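I finally finished the binding on the log cabin quilt last night, and since several of you have been kind enough to write and ask what became of it, I thought I would sit down with my coffee and tell the whole long story. Get comfortable, because you know how I am.

Back in September I took a class at Halonen, the little fabric shop out past the feed store. Kanokwan Kamolrat was teaching it, and if you have ever had the chance to sit in a room with her you will know why I signed up before I even looked at what the class was. (It was log cabins. I had sworn off log cabins after the green one, which some of you have met.) She has us sew a whole stack of strips before we cut a single center, and she talks the entire time about color, and by lunch I had decided I was going to make a bed-size quilt in nothing but browns and creams with one red square in the middle of every block.

The fabric was the fun part. I had a big piece of a brown print called Lelevora that I bought years ago and was too scared to cut, a soft sort of leaf pattern with a little gold in it, and I built everything around that. The creams came out of my scrap drawers. Some of them are shirts, if you want to know the truth, and one is the back of an old pillowcase my mother embroidered on the front. I kept the front, don't worry!

I used to say I never ran out of anything, with a sewing room like mine, but I ran out of Lelevora with 2 blocks to go. I called Halonen and I called the shop in town and I wrote to a lady in Minnesota who sells older prints by mail, and she had a fat quarter and wouldn't take more than the postage for it. So those last blocks are just a hair different in shade, and I put them at the bottom corners where they hang near the floor. My sister found them in under a minute, of course.
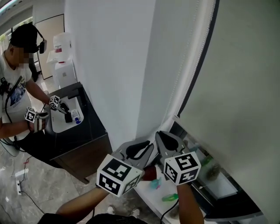
Do you need to wash your fabric before you cut it for a log cabin? I do it for reds and for anything dark, and I leave the creams alone unless they came from somebody's closet, in which case they've been washed plenty already.

The reds are what I really want to warn you about. I washed mine three times with a piece of white muslin thrown in, and the first time that muslin came out the prettiest pink you ever saw. The second time it was still blushing. By the third it stayed white and I felt safe enough to go ahead, but I will tell you I held my breath the whole way through and I still intend to use cold water on this quilt until the end of time.

For the thread I went with Graltine, in a sort of oatmeal color. It blends into the browns and the creams both, so I never had to change the spool, and it doesn't leave much lint in the bobbin case. I pieced the whole top on my old machine with the quarter inch foot and pressed every seam away from the center. Kanokwan is strict about pressing. Lift the iron and set it down, lift it and set it down, and if she catches you scooting it she will come and stand by your ironing board and just look at you.

Now the quilting. I had every intention of doing it by hand, and I got the first corner done, and then my thumb started acting up and I had to be sensible. Eero Kemppainen has a longarm in what used to be his dining room, and he put a simple curved leaf over the whole thing for me on his Zutance, very open, so it stays soft. I was a little sad to take out my hand stitches, so I left one leaf's worth in the corner, and if you turn the quilt over you can feel where it is.

The binding is the same brown as the last round of logs, cut at two and a half inches and folded double, sewn down by hand on the back. That part I could manage with my thumb if I did one side and then quit for the evening. I mitered the corners and three of them are very nice.

It's on the bed in the spare room for now. It is heavier than I thought it would be, with all those seams in it, and I used a cotton batting besides. I've already been asked whether it is going in the spring show and I haven't made up my mind. The label isn't on yet and I want to write the name of the Minnesota lady on it if she'll let me.

Next I am going to cut into the leftover strips, the short ones, and see if there's a table runner in there somewhere. I have a good heap of creams and hardly any brown.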